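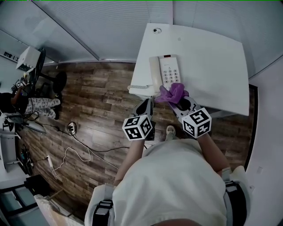 The keypad was to be wiped before the handset, according to the supervisor at Prasthorpe, and the cord left for last. The cleaner entered this on the sheet under Method. The sheet had a line for Method and a line for Reason. Reason stayed blank.

Room 448 held one desk telephone, white, with a cord. The Ramalho contract required each telephone to be cleaned twice in April and tested after each cleaning. A test consisted of lifting the handset, listening for two seconds and replacing it. The result was entered as Tone or No Tone.

The first cleaning gave Tone. The cloth was folded, bagged and signed for. At the second cleaning the cleaner lifted the handset and heard breathing. The sheet had no box for this. The cleaner replaced the handset, wiped it again, keypad first, and called the Kellow desk from the corridor.

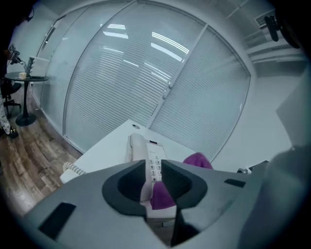

Kellow asked whether the line had been live at the time. The cleaner said the line had been taken out of service two years before, under the Porkon lease, and that the test had always given Tone regardless. Kellow asked for that in writing.

The cleaner went back in, picked up the cloth and did the cord. Under Result the entry reads Tone, then a comma, then a space wide enough for one more word.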